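How to Trace Where Your Family Lived, House by House

Posted in: Guides, Beginners

Quick version of the talk I gave in May at the Burnville library, since a bunch of you asked for notes and I never made any. Typed fast. Corrections welcome, there's a comment box.

The idea: instead of chasing names and birth dates, pick ONE address and squeeze it. Who lived there, who owned it, who boarded in the back room, what it looked like. You end up with more about the family than you'd get from another ten births and marriages. My test case all the way through is 107 Zeleke Street, where my grandmother's people landed when they came to Burnville and took work at the Gotura bakery.

What you need

Notebook or a spreadsheet, don't care which
Your one address, or your best guess at it
A library card
Pencil. Most reading rooms won't let you have a pen out
Patience for bad handwriting

Step 1. Get an address to start from

Look at what's already in the house. Envelopes are the best thing going. People keep the letter and toss the envelope, so if somebody in your family kept both, be nice to them. Then: backs of postcards, funeral cards, union cards, school reports, the inside cover of a Bible, draft papers, naturalization papers, insurance policies, receipts from the coal man.

No address anywhere? Try the death notice in the local paper. Older ones often gave the street, sometimes "from the residence of her daughter" and then the number. Good stuff. Write down the daughter too.

Write it exactly how it's written. If it says Zelekee St then put Zelekee St. You can fix it in a second column. Do not fix it in the first column. I did this for two years and had to go back and redo the lot.

Step 2. Directories

City directories are like a phone book from before phones. Name, job, home address, one line each. Go through every year you can get, not just the year you like.

Do it twice. Once by surname, then once by street if there's a street section at the back. The street section is where you find out who else was at the house. At 107 I had my great-grandfather listed as "baker" and, two lines below, a lodger nobody in the family had ever mentioned. He turned out to be a cousin.

Things to watch for:

The directory is usually a bit behind. Somebody listed this year may have moved last year.
"h" is generally householder, "r" or "b" or "bds" generally rooms or boards. Check the key in the front of the book because they change it.
Wives in brackets after the husband, or left out. Widows listed as "wid" with the dead husband's name. Handy for narrowing down a death.
Missing year doesn't mean they left. Might mean nobody answered the door.

Put each year on its own row. Year, name, spelling as printed, job, address, page number. Page number! You will want it later. The one I always have to look up again is page 451 of the Clarden County volume because I didn't write it down the first three times.

Step 3. Check the house numbers didn't change

People skip this, then spend a month on the wrong house. Streets got renumbered. Sometimes renamed as well. Zeleke Street got renumbered when they extended it down to the rail yard, so the old 17 is the present 107. Same building. I had two "different" homes for the family in my notes and was making up reasons for the move.

How to spot it:

Neighbors. Copy down three households either side. If your family "moves" and all the neighbors move with them, it wasn't a move.
Corner shops. A grocery or a saloon on the corner is a good anchor, they stay put.
Cross streets. Many street sections print where the side streets come in. Count from there.
Ask at the county engineer or the city clerk whether a renumbering list exists. Phone first, ask for whoever handles old plats.

Step 4. Census, but sideways

You've probably found them in the census already by name. Go back and read the whole sheet, and the one before and the one after. Which way was the enumerator walking? Who else came from the same place? On our sheet there were four bakery families in a row, and two of those turn up as witnesses at my great-aunt's wedding.

Own or rent column - copy it. Language column if there is one - copy it. Year of arrival - copy it, don't believe it. We have three censuses and three arrival years for the same man.

Step 5. Deeds and taxes

Scary one but it's fine. If they owned, there's a deed. If they rented, there's still a deed, just in the landlord's name, and you want him too.

Start with the grantee index (buyers) and look for your surname. Found it? Take down book and page, get the deed, read who sold it to them. Then look that person up as a buyer. Keep going backwards til you run out. This is called a chain and it's slow, an afternoon per house is normal.

Deeds mostly don't give a street number. They give a lot and block, or "beginning at an iron pin." Ours was lot 423. You match that to the plat map, and the plat map to the street. Ask the counter staff to show you once, then you know.

Tax rolls are good for one thing especially: a jump in value. Land is cheap, land is cheap, land is cheap, then suddenly it's worth four times as much. Somebody built something. That's your construction date, near enough.

Mahlet Workneh, who comes to our Tuesday-- sorry, our weekly table, found her family's place paid tax on a cow. So read all the columns.

Step 6. Maps

Fire insurance maps if your town was covered. They show the footprint of each building, how many stories, often what it was made of by color. Get the key page. Copy the block you need plus the date on the sheet, and look for paste-overs, corrections were glued right on top of the old drawing.

Compare two dates. At ours the later map has a little box stuck on the back that isn't on the earlier one. Kitchen, we think. My mother says washhouse. Unresolved.

Step 7. Ask people while you can

Should really be step 1. Do it this week.

Don't ask "what do you remember about the house." Too big. You get "oh it was nice." Ask them to walk you in. You come up to the front, then what? Which way does the door swing? What do you see first? Where's the light coming from? Where did your coat go? Doors and windows are the thing to ask about, people remember light and drafts way better than furniture.
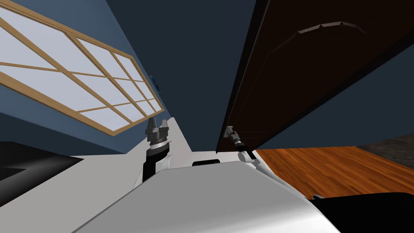 Tall wooden door standing open, large window up to the left.

Get them to draw it. Any scrap of paper. Doesn't matter if it's wrong, the arguing is where the information is. I had Sumeya Gashaw and her brother both draw the same upstairs hall and they disagreed on where the door was, and halfway through the argument out came the name of the boarder who used to sleep behind it.

Good questions, steal these:

Which room was warm in winter?
Who slept where, and who had to share?
What could you hear from bed?
Was there a room you weren't allowed in?
What got cooked the most? Where did they buy it?
Who came to the door? Iceman, insurance man, priest?
What did you call the street, if not its proper name?
When you left, what got left behind?

Record it if they say yes. Phone is fine. Put the phone on a folded towel so the table doesn't thump. Say the name, place and month out loud at the start. Forty minutes then stop, make tea, they'll tell you the best thing in the kitchen with the recorder off. Write it down in the car.

If they don't want to be recorded, dont push. Take notes, read them back before you go.

Step 8. Go stand there

If the house is up, go look from the sidewalk. Take the map. Check the roof line, the chimneys, blocked-up windows, any odd step in the brickwork or siding where something was added. Walk to wherever they worked and time it. From 107 to the old Gotura bakery is about 17 minutes at my speed, and he started at four in the morning.

Want to see inside? Write a letter first, a real one. Who you are, who lived there, your number, no pressure. Offer them a copy of what you've found. Mohit Shukla has written a few of these and says the ones with a copy of an old map in the envelope get answered. Don't knock cold.

House gone? Still go. Stand on the lot. Look at what's left of the neighbors.

Step 9. Put it together

One page per house. At the top, the address with every number and spelling it's ever had. Then a timeline, oldest first, with where each fact came from right beside it. Two kinds of facts, keep them apart:

Written down at the time (directory, deed, map, census)
Told to you later (interviews, family stories)

If they clash, keep both. Don't pick a winner because you like it. Mine still says kitchen / washhouse with a slash.

Then make copies. Give one to a cousin, one to the library's local history file. Ours takes them in a plain folder, surname and street on the tab.

Mistakes I made so you can skip them

Assumed same surname = same family. There were two bakers with our name. Two!
Took screenshots with no source on them. Useless a year later.
Only searched the correct spelling. We are in the Burnville books at least five different ways.
Ordered the deed copy before checking the lot number. Paid for somebody else's lot.
Waited too long to call my grandmother's sister.

Questions from the talk

Mebrat Asfaw asked what to do if the family moved every year. Common with renters. Do the street list for each address anyway but only go deep on the longest stay. You'll often find the moves are all within a few blocks, following a job or a relative.

Hamdia Seyoum asked about farms with no street number. Use the township and range off the deed, plus the rural route if you have mail. A plat book with owners' names printed on the parcels is your best friend there. Same steps otherwise.

Somebody at the back asked if you can do all this online. Some of it. The directories mostly yes, for Burnville anyway. Deeds in Clarden County, only the newer ones, the older books you have to go lift off the shelf. They're heavy. Wear a shirt you don't like.

Blank house sheet is at the front desk in the local history room, ask for the green folder. I'll put up the one for 107 once I've fixed the dates on it.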